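Minari Housing Cooperative
Resident Services – Home Care Notes

Looking After Your Work Surfaces

Updated 31 May 2019

Most damage to tables and counters comes from small, repeated habits. The following guidance applies to kitchens, hobby rooms and shared workshops in all Minari buildings.

Daily cleaning

Wipe surfaces with a damp cloth and a few drops of dish soap, then dry them with a clean towel. Do not use scouring powder on wood or laminate. Crumbs and grit should be brushed off before wiping, as they scratch when dragged under a cloth.

Oiled wood should be treated every 3 months. Apply a thin coat of food-safe mineral oil along the grain, leave it overnight and buff off the excess in the morning. Lay used oil rags flat outdoors to dry before disposal – never leave them bunched up in a bin.

Stains and marks

White rings on a waxed finish can often be removed with a soft cloth and a small amount of paste wax. Candle wax should be hardened with ice in a plastic bag and lifted with an old plastic card. For ink, test rubbing alcohol on a hidden spot first; it will dull shellac.

Residents in the Tully building should note that the counters there are sealed stone. Vinegar and lemon juice must not be used on them.

Covering a table for project work

Glue, paint and craft knives account for most repair requests in the shared workshops. Cover the table before starting and tape the paper down on the underside. Brown kraft paper is heavy enough to stay flat on a large table, and strips of dark blue tape laid across it both ways, as here, divide the surface into squares so that parts can be kept apart by job. Newspaper is not recommended, as the print may transfer to a pale finish. 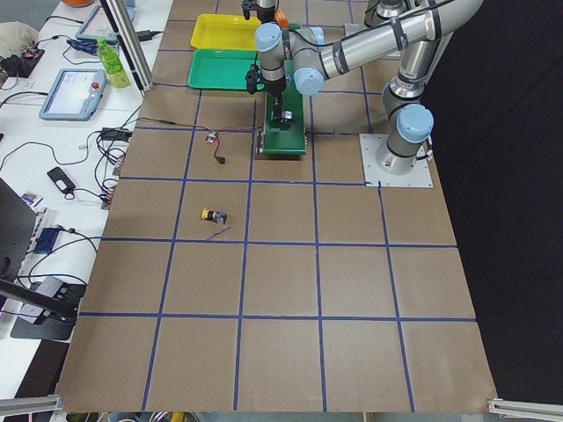

Remove tape slowly, pulling it back low over itself. Any adhesive left behind can be loosened with warm soapy water. Knife work requires a cutting mat on top of the paper.

Reporting damage

Burns, deep cuts and lifting edges should be reported to Ngan-ling Hsieh in Resident Services, extension 331. Please do not attempt to fill or sand a shared table yourself.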